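Sorting returned hand tools and consumables: the bin stage
Speaker notes, Dirnirby stores meeting, Dec 6, 2020

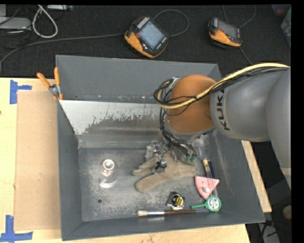

Opening. Keep this short. The talk covers one stage of the returns process at the Drurnton depot: the point at which mixed small items come back from jobs and sit in a bin until they are sorted. Purchasing and repair are dealt with in the Ververidis report and I will not repeat them.

Slide 2. Scope
Items in scope: gloves, brushes, tape measures, bottles and other small containers, hand tools under 400 mm long. Out of scope: power tools, blades, anything with a battery. Those go straight to the counter and never enter a bin.
Say at the start that "bin" means the metal sorting bin with sloping sides. People from Gondine use the word for the waste skip. This caused confusion at the August meeting.

Slide 3. Why mixed returns are slow
Kit comes back in the order it was used. A decorating job sends back a brush, a tape and a pair of gloves in one bag. The old method was to tip the bag out on the bench and sort by hand into trays. Items rolled off the bench. Small ones went under it.
The bin holds everything in one place. The sloping walls bring loose items back towards the floor of the bin. The cost is that items collect in the middle and lie across one another if the bin is overfilled.
Pause for questions on bin size. The dimensions are in the handout.

Slide 4. Loading rule
No more than 7 items per load. Spread them by hand after tipping. Long items go parallel to the front wall. Gloves are laid flat, never balled up or tucked inside each other. Bottles stand upright if the base allows it.
We tried 22 items per load. Sorting time per item went up and gloves were regularly missed under other things. The figures are in the handout, table 2. Do not read them out.

Slide 5. Gloves
Gloves are the awkward item. A work glove has no fixed shape. The fingers fold under, the cuff curls, and a glove lying on its side can hide a pencil or a drill bit.
Procedure: open the cuff, check inside, flatten, pair, inspect the fingertips and the seam at the base of the thumb. Worn through at either place means discard. Dirty but sound means wash.
Single gloves are kept for one month. After that they go to the rag box.
Expect someone to ask about left and right. We record it. Single right-hand gloves wear out first at our depot. I have no data from other sites.

Slide 6. Brushes
Check the bristles first, then the ferrule, then the handle. Bristles stiff at the root: discard. A loose ferrule: discard, do not re-pin. Paint on the handle is acceptable and is not worth the time it takes to scrape off.
Brushes are stored flat or hung. Standing a brush on its bristles bends them, and most of the brushes we discarded last year had been stored that way in vans.

Slide 7. Tape measures
Pull out the first metre and check against the steel rule fixed to the bench. The end hook is meant to move slightly. Explain this, as tapes get reported as faulty for it every year.
Check the lock. Check the return. If the label on the case is unreadable, relabel before shelving. A tape with a kink in the first 600 mm is withdrawn.

Slide 8. Clear bottles and containers
Clear plastic and glass are easy to overlook against bare metal. The eye picks up the cap or a reflection and not much else. Good overhead light helps, but a lamp placed low on one side is better.
Any container without a label is treated as unknown and set aside. It is not opened at the bin. It is not sniffed. If there is residue at the neck or under the cap, wear nitrile gloves to move it.
Containers with a readable label go back to the shelf if more than half full.

Slide 9. Care of the bin
Scratches and scuffing on the bin floor are normal wear and need no treatment. Sharp burrs do, and should be filed off. Wipe down at the end of each shift with a damp cloth. No solvent cleaners.
Check the table under the bin as well. Grit between the two marks the wood.

Slide 10. Open points
Whether to line the bin floor. A rubber mat cuts noise but holds dust, and dark handles do not show up well on it.
Whether the Gondine depot adopts the same loading rule or keeps its own.
Retention period for single gloves.

Handouts are by the door. Spare copies of table 2 in the blue folder.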